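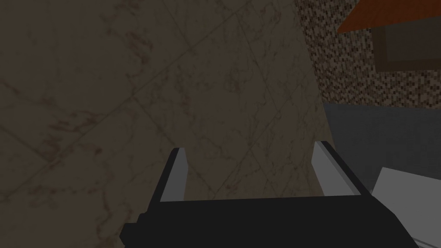

Large marble tiles, small mosaic tiles on the wall at upper right.

Tevwood Celebrity Desk — Site Support
Subject: Old breakup story going out as breaking news
Status: Resolved
Opened: July 3, 2018
Priority: High
Affected: Home page, app alerts, Grarum morning newsletter

Reported by desk
A story on an actress and her husband separating went back to the top of the home page at 6:10 a.m. with the "Breaking" label. We first ran it in December. The couple got back together in the spring and we covered that too. An app alert went out with the old headline. Her publicist has emailed twice and would like it gone. Readers are complaining in the comments.

Nobody on the desk touched the story this morning. The edit history in Lindgren shows no changes after it was first published.

Support, 6:42 a.m.
Pulled the story from the top slot by hand and turned off app alerts for the whole site. The story page is still live at its old address with the correct date. Please don't delete it yet, we need the record as it is.

Desk, 6:50 a.m.
It's back. Same slot, same label.

Support, 7:05 a.m.
Confirmed. The home page refreshes every 5 minutes and is picking the story up again each time. Locked the top slot to the red carpet gallery for now. The lock holds until someone removes it, so tell us if you need a different lead.

Support, 7:48 a.m.
Found what changed. Lundalier resent a batch of 200 agency photos overnight with corrected credits. When a photo in our library gets a new file, Lindgren updates the "last modified" time on every story that uses it. The home page was sorting by that time and should be sorting by publish time. 32 stories were bumped. The separation story came first as it still had the "Breaking" box ticked.

That explains the blank edit history. A photo update isn't logged as an edit.

Desk, 8:03 a.m.
Is the newsletter affected? It goes out at 8:30.

Support, 8:11 a.m.
Yes, it uses the same list. Newsletter is on hold. Send us the five or six stories you want and we will build it by hand.

Support, 9:20 a.m.
Newsletter sent. Home page, app and newsletter now all sort by publish time. Cleared the "Breaking" box on everything older than a day. Reran part of the photo batch on the test site and no stories moved.

Desk, 9:34 a.m.
Looks right here. How many people got the alert?

Support, 9:41 a.m.
4000 phones. Alerts can't be recalled once they are delivered. If you want to send a correction, write the text and we will push it to the same group only.

Desk, 10:15 a.m.
Correction text attached. The publicist has seen it and is fine with the wording.

Support, 10:22 a.m.
Sent. Alerts are back on for the whole site and the lock on the top slot is off.

Still open, moved to a separate ticket: have the "Breaking" label expire without anyone having to untick it. Until then, please untick it when a story leaves the top slot — the box is under the headline field in Lindgren.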